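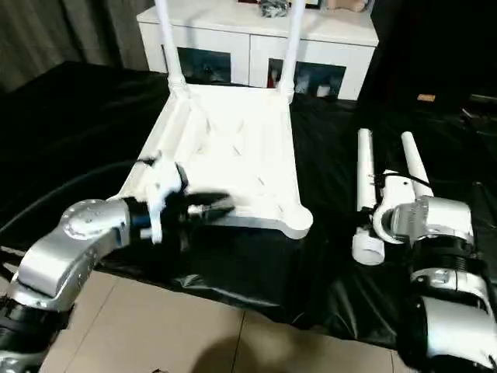
그림 14-1 검은 시트 위에 뒤로 눕혀진 흰색 플라스틱 의자의 좌판 밑면

제14장 캠페인 링크와 유입 경로의 기록

이 장에서 배우는 내용
캠페인 링크의 구성 요소와 각 매개변수의 역할
유입 출처, 매체, 캠페인 이름을 구분하여 적는 방법
리디렉션을 거칠 때 정보가 사라지는 경우와 그 점검
직접 유입으로 집계되는 방문의 해석
링크 대장의 작성과 보관

주요 용어
캠페인 링크, 랜딩 페이지, 질의 문자열, 매개변수, 리퍼러, 직접 유입, 리디렉션, 명명 규칙, 링크 대장

도입 사례: Loretex의 봄 카탈로그

Loretex는 실내용 가구와 덮개를 통신 판매하는 작은 회사이다. 이 회사는 5월에 인쇄 카탈로그 2000부를 우편으로 보냈고, 같은 시기에 이메일 소식지와 두 곳의 소셜 미디어 계정에도 카탈로그 안내를 올렸다. 모든 안내는 홈페이지의 한 페이지로 연결되었다. 한 달 뒤 집계한 이 페이지의 방문 수는 2641회였다.

마케팅 담당자 Abdelghani Badawi는 이 숫자를 가지고 다음 카탈로그의 예산을 정해야 했다. 우편 발송에는 인쇄비와 우편 요금이 들었고, 이메일에는 발송 서비스 이용료만 들었다. 소셜 미디어 게시물은 직원이 업무 시간에 직접 만들었다. 어느 경로가 방문을 만들었는지 알면 다음 예산을 나누기 쉽다. 그런데 분석 도구의 보고서에는 방문의 대부분이 '직접 유입'으로 적혀 있었다.

원인은 주소에 있었다. 카탈로그, 이메일, 소셜 미디어 게시물에 모두 같은 주소가 쓰였다. 카탈로그를 보고 주소를 손으로 입력한 사람과 이메일 프로그램에서 링크를 누른 사람은 서버 쪽에서 구별되지 않았다. 소셜 미디어에서 온 방문도 일부는 앱 안에서 열리면서 출처 정보가 전달되지 않았다. 방문 수는 정확했지만 그 숫자를 경로별로 나눌 근거가 없었다.

Badawi는 다음 캠페인부터 경로마다 다른 링크를 만들기로 했다. 담당 직원들이 각자 링크를 만든 결과, 여름 캠페인이 끝났을 때 보고서에는 서로 다른 출처 이름이 23개나 나타났다. 이 가운데에는 'email', 'Email', 'e-mail', '이메일'처럼 같은 경로를 가리키는 이름이 여럿 있었다. 첫 캠페인에서는 정보가 없어서 분석할 수 없었고, 두 번째 캠페인에서는 정보를 적는 방식이 통일되지 않아 보고서를 손으로 다시 정리해야 했다. 이 장에서는 두 문제를 차례로 다룬다.

14.1 방문의 출처는 어떻게 기록되는가

웹 브라우저가 어떤 페이지를 요청할 때에는 요청한 주소 외에도 몇 가지 정보가 함께 전달된다. 그중 하나가 리퍼러(referrer)이다. 리퍼러는 사용자가 링크를 누르기 직전에 보고 있던 페이지의 주소를 말한다. 검색 결과에서 링크를 눌렀다면 검색 사이트의 주소가, 다른 블로그의 글에서 눌렀다면 그 블로그의 주소가 리퍼러로 전달될 수 있다.

리퍼러는 항상 전달되는 정보가 아니다. 다음과 같은 경우에는 비어 있거나 일부만 전달된다.

첫째, 사용자가 주소창에 주소를 직접 입력하거나 즐겨찾기에서 페이지를 연 경우이다. 직전 페이지에서 링크를 누른 것이 아니므로 전달할 값이 없다.
둘째, 컴퓨터에 설치된 이메일 프로그램이나 문서 파일 안의 링크를 누른 경우이다.
셋째, 보안 연결을 사용하는 페이지에서 그렇지 않은 페이지로 이동한 경우이다.
넷째, 링크가 놓인 사이트에서 리퍼러를 보내지 않도록 설정하였거나 도메인까지만 보내도록 설정한 경우이다.
다섯째, 사용자가 브라우저나 확장 프로그램에서 전달을 제한한 경우이다.

분석 도구는 대개 리퍼러도 없고 다른 출처 정보도 없는 방문을 '직접 유입'으로 분류한다. 따라서 직접 유입이라는 항목을 '주소를 외워서 찾아온 단골 고객'으로 읽으면 잘못된 결론에 이를 수 있다. 이 항목에는 출처를 알 수 없는 방문이 모두 들어간다. 보고서를 쓸 때에는 '직접 유입(출처 미상 포함)'이라고 적어 두면 읽는 사람의 오해를 줄일 수 있다.

14.2 캠페인 링크의 구조

캠페인 링크는 랜딩 페이지의 주소 뒤에 출처 정보를 덧붙인 주소이다. 덧붙이는 부분은 물음표로 시작하며, 이를 질의 문자열이라고 한다. 질의 문자열은 이름과 값을 등호로 연결한 매개변수로 이루어지고, 매개변수가 둘 이상이면 앰퍼샌드(&)로 구분한다.

주소의 형태는 다음과 같다.

(랜딩 페이지 주소)?utm_source=newsletter&utm_medium=email&utm_campaign=spring_catalog

널리 쓰이는 매개변수는 다섯 가지이며, 앞의 세 가지는 대부분의 캠페인에서 사용한다.

출처(utm_source): 방문자가 링크를 만난 구체적인 장소이다. 소식지의 이름, 제휴 사이트의 이름, 행사의 이름 등을 적는다.
매체(utm_medium): 출처가 속한 종류이다. email, social, print, banner와 같이 몇 가지 값만 정해 두고 쓴다.
캠페인(utm_campaign): 여러 경로에 걸친 활동을 하나로 묶는 이름이다. 같은 카탈로그를 알리는 링크라면 경로가 달라도 이 값은 같아야 한다.
내용(utm_content): 같은 출처 안에서 링크의 위치나 문안을 구별할 때 쓴다. 소식지 상단의 단추와 하단의 글자 링크를 비교하려면 이 값을 다르게 적는다.
검색어(utm_term): 유료 검색 광고에서 구매한 검색어를 적는 데 쓴다.

처음 링크를 만드는 사람은 출처와 매체를 자주 혼동한다. 매체는 큰 분류이고 출처는 그 안의 개별 항목이라고 생각하면 구별하기 쉽다. 예를 들어 Loretex가 소식지를 두 종류 발행한다면, 두 소식지의 매체 값은 모두 email이고 출처 값은 각 소식지의 이름이 된다. 매체별 보고서에서는 두 소식지의 방문이 합쳐지고, 출처별 보고서에서는 나뉜다.

매개변수에는 개인을 알아볼 수 있는 정보를 넣지 않는다. 수신자의 이메일 주소나 고객 번호를 주소에 적으면 그 값이 브라우저의 방문 기록, 서버 로그, 분석 도구에 남는다. 사용자가 주소를 복사하여 다른 사람에게 보내면 그 정보도 함께 전달된다.

14.3 명명 규칙

분석 도구는 적힌 값을 그대로 읽는다. 대문자와 소문자가 다르면 다른 출처로 집계되고, 밑줄과 붙임표도 서로 다른 글자로 처리된다. Loretex의 여름 캠페인에서 생긴 문제는 도구의 오류가 아니었다. 값을 적는 규칙을 미리 정해 두었다면 생기지 않았을 문제이다.

명명 규칙은 한 쪽을 넘지 않는 것이 좋다. 최소한 다음 사항을 정한다.

글자는 영문 소문자로 통일한다.
단어 사이에는 밑줄만 쓰고 빈칸을 쓰지 않는다.
매체 값은 목록에 있는 것 가운데에서 고른다.
캠페인 이름은 한 사람이 정하여 모두에게 알린다.
줄임말을 쓸 때에는 그 뜻을 링크 대장에 적는다.

한글 값도 기술적으로는 사용할 수 있다. 다만 한글은 주소 안에서 퍼센트 기호가 섞인 긴 문자열로 변환되므로 사람이 눈으로 확인하기 어렵고, 일부 프로그램에서는 링크가 중간에서 끊어지기도 한다. 국내 고객만을 대상으로 하는 캠페인에서도 값은 영문으로 적는 편이 관리하기 쉽다.

14.4 리디렉션과 짧은 주소

질의 문자열이 붙은 주소는 길다. 인쇄물에 그대로 실으면 독자가 입력하기 어렵기 때문에, 짧은 주소를 인쇄하고 서버에서 긴 캠페인 링크로 넘겨주는 방법을 쓴다. 이렇게 한 주소의 요청을 다른 주소로 넘기는 것을 리디렉션이라고 한다.

리디렉션을 쓸 때에는 매개변수가 끝까지 유지되는지 확인해야 한다. 제휴 회사 El Ouafi의 사이트에 실린 Loretex의 배너가 그런 예이다. 배너의 링크에는 올바른 매개변수가 붙어 있었으나, 홈페이지 서버가 옛 페이지 주소를 새 주소로 바꾸어 넘기면서 물음표 뒤의 내용을 버렸다. 배너를 누른 사람은 문제없이 랜딩 페이지에 도착했고, 방문 기록에는 출처가 남지 않았다. 화면에 오류가 나타나지 않기 때문에 이런 문제는 늦게 발견된다.

점검 방법은 간단하다. 링크를 배포하기 전에 새 브라우저 창에서 한 번 열고, 페이지가 모두 열린 뒤 주소창에 매개변수가 남아 있는지 본다. 이어서 분석 도구의 실시간 보고서에 해당 출처가 나타나는지 확인한다. 휴대 전화에서도 같은 절차를 반복한다. 모바일 전용 페이지로 다시 넘어가는 사이트에서는 컴퓨터와 휴대 전화의 결과가 다를 수 있다.

리디렉션의 종류도 살펴야 한다. 영구 이동으로 설정된 주소는 브라우저가 결과를 저장해 두고 다음부터 서버에 묻지 않을 수 있다. 나중에 목적지를 바꿀 가능성이 있는 인쇄물의 짧은 주소에는 임시 이동을 사용한다.

14.5 링크 대장

링크 대장은 만들어 배포한 캠페인 링크를 한곳에 적은 표이다. 스프레드시트로 충분하며 특별한 프로그램이 필요하지 않다. 한 행에 링크 하나를 적고, 전체 주소, 짧은 주소, 각 매개변수의 값, 배포한 곳, 만든 사람, 사용 시작 시점과 종료 시점을 열로 둔다.

가구 부품을 판매하는 Jerkwood의 사례는 대장의 쓰임을 보여 준다. 이 회사는 조립 설명서에 인쇄한 짧은 주소를 제품 단종 후에 삭제했다. 설명서는 고객의 집에 계속 남아 있었고, 부품을 구하려는 고객이 그 주소를 입력하면 오류 페이지가 나왔다. 대장에 배포한 곳이 적혀 있었다면 삭제하기 전에 인쇄물에 실린 주소인지 확인할 수 있었을 것이다. 이후 Jerkwood는 대장에 '인쇄 여부' 열을 추가하고, 인쇄된 주소는 삭제하지 않고 부품 안내 페이지로 연결하고 있다.

내부 링크에는 캠페인 매개변수를 붙이지 않는다. 홈페이지의 첫 화면에서 상품 페이지로 가는 단추에 매개변수를 붙이면, 분석 도구에 따라 방문자의 원래 출처가 새 값으로 덮어쓰인다. 소식지를 보고 온 방문자가 단추를 누른 뒤에는 첫 화면에서 온 방문자로 기록되는 것이다. 사이트 안의 이동은 별도의 이벤트 기록으로 측정하며, 그 방법은 다음 장에서 다룬다.

생각해 볼 문제

1. Loretex의 카탈로그는 2000부가 발송되었고 랜딩 페이지의 방문은 2641회였다. 두 숫자를 비교하여 카탈로그의 반응률을 구할 수 없는 까닭을 설명하시오.
2. 자신이 받은 이메일 소식지 하나를 골라 그 안의 링크 주소를 확인하고, 출처와 매체 값이 14.2절의 구분에 맞게 적혀 있는지 검토하시오.
3. 소식지, 인쇄 전단, 제휴 사이트 배너를 함께 사용하는 행사를 가정하고 세 경로의 캠페인 링크를 작성하시오. 14.3절의 규칙을 따를 것.
4. 위에서 작성한 링크를 기록할 링크 대장의 열을 정하고, 각 열을 누가 채울지 적으시오.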